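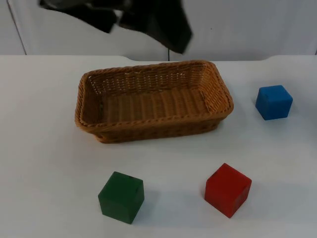 Basket and coloured blocks, white table. December.

December, madder, second run. Started 7.40.

Picking up where the last page stops. The first run came out brick when we wanted red, and a dull brick at that. Same roots (the Altıntaş lot, chopped small, the sack with the blue string), same wool, same tap. So either heat or water or the pot. Changing one thing at a time this go, or trying to.

Wool: 11 skeins of the Kindine two-ply, undyed. Dry weight on the big scale 2,304 g. Washed last night in warm water with the plain soap, two rinses, hung over the rail. First thing this morning they read 2,657 g so still well damp. Left them damp, they only go back in the water anyway. All the sums below use the dry weight.

Alum at 12 percent, so 276 g. Dissolved in a jug of very hot water first, stirred till clear, then into the big steel pot. Wool in, brought up slowly, held an hour at just under a simmer, lid half on. Lifted one skein every ten minutes to let the liquor round it. Last time we crammed them and you can see the pale bands where the ties were, on every single one. Ties loosened to a figure of eight this time, soft cotton, no knots tight enough to grip.

Roots: soaked overnight in the white bucket. First soak water was yellow-brown and smelt of wet shed. Poured that off and kept it in a jar with a label - it gives a nice straw on its own, worth a scrap test if there's time (there won't be). Fresh water on, roots into the muslin bag. The bag is too small. Half the roots in the middle were still dry when I cut it open after the last run, which is a stupid way to waste good madder. Used the old pillowcase instead and that's much better, they can move about.

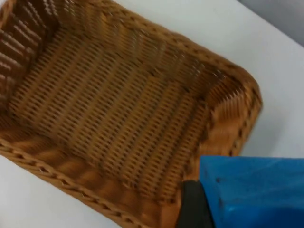 Does the bath need chalk with our water? Only a pinch, if any. The tap here is hard already, and the time we put in a proper spoonful the colour went to plum.

Heat. This is the bit I care about. Books all say keep it low or the browns come out, and every book has a different number. The Eltton thermometer went up to 82 in the first run before I noticed, and I think that's the brick explained. Today's rule is off the ring at 60, back on at 55. Slow as anything. Log:

9.15 - wool in, bath 31
9.50 - 44, colour already taking, a sort of apricot
10.20 - 53
10.45 - 60, ring off
11.10 - 57, good orange red
11.30 - 55, ring back on low
12.00 - 59, ring off, lunch

The ring is useless at low. It's either nothing or flat out, so I've been sliding the pot half off it and turning it round so the hot side moves. Want the other ring fixed before the next one. Also the thermometer reads two or three degrees differently depending wether it's against the side or in the middle. Middle every time from now on please, and say so in the log if not.

Dosent chart: started a row for this run. For anyone who hasn't used it, you wind a bit of each sample round the card, write pot, hottest reading and time in the bath, and punch it. Don't write on the wool tag only, the tags come off in the rinse and then we've got a heap of orange string and no clue. The first run's row is on there, minus two samples that have gone walkabout.

Pulled a short length at each of the readings above and rinsed in cool water. Held them against the first run by the window. Far redder, night and day really. The noon one is the best red we've had from this sack. The 10.20 is a pretty coral and I'd happily dye a whole batch like that and stop there.

One worry. Two of the samples have a greyish cast at one end. Thought it was soap left in, so rinsed again, no change. Thought of iron next but the pot is stainless and the spoon is wood.

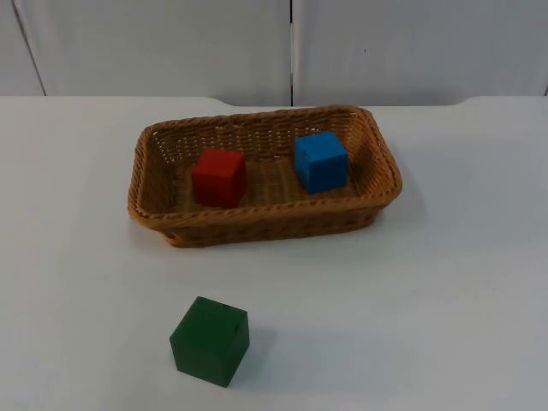 Check the lid, somebody has pencilled in beside my last line, the handle screw on it is rusty underneath and it drips straight back in the pot.

Went and looked. Right, it is. Orange crust all round the screw, and the drip mark down the inside of the lid. Even a trace of iron will sadden madder so that would do it. Swapped to the enamel lid off the stock pot, doesn't fit, sits crooked, never mind. If the grey turns up again after this then I'm wrong and it's something in the rinse.

Might also account for a bit of the first run's dullness, which is annoying as I'd just blamed it all on the heat. Two things changed half way through the same run, so much for one at a time. Have put a star by every sample taken before the lid came off.

1.15 - ring on again, 54
1.50 - 58, ring off
2.30 - 56, leaving it be

Plan from there is let it cool in the bath overnight, wool and all, pillowcase out first. The skeins want to sit under the liquor, so a plate on top (china, not the tin one!!). Tomorrow lift them, squeeze, hang without rinsing for a day, then rinse till clear. Rinsing straight off lost us a good bit of colour on the walnut batch

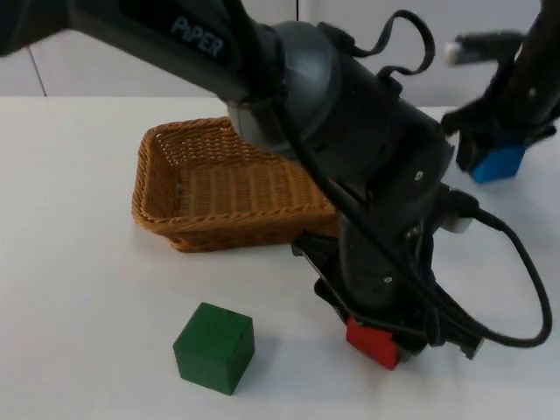

and I'd sooner wait the extra day than go through that again. It bled on the hands of whoever wound it, too.

Exhaust bath: don't pour away. There's plenty left in it by the look, and the roots will go a second time. Three small skeins of the grey Kindine are mordanted and in the bottom of the fridge in a bag, they can go in next. Same heat rule. Expect peach over grey, could be lovely, could be mud.

Wash fastness: cut two lengths from the noon sample, one in with white cotton and the plain soap at hand heat, one kept back in the drawer. Light test: card strip in the south window, half covered with foil, leave till the end of January and dont move it to water the plants.

To get:
- alum, under half a tub left
- proper lid, no screws
- cotton tape for ties
- another long thermometer, the Eltton is slow and the numbers are rubbing off
- more madder from Altıntaş, same cut if they have it, the powder clogs everything

3.40 - 53, lid on, plate on, gone home.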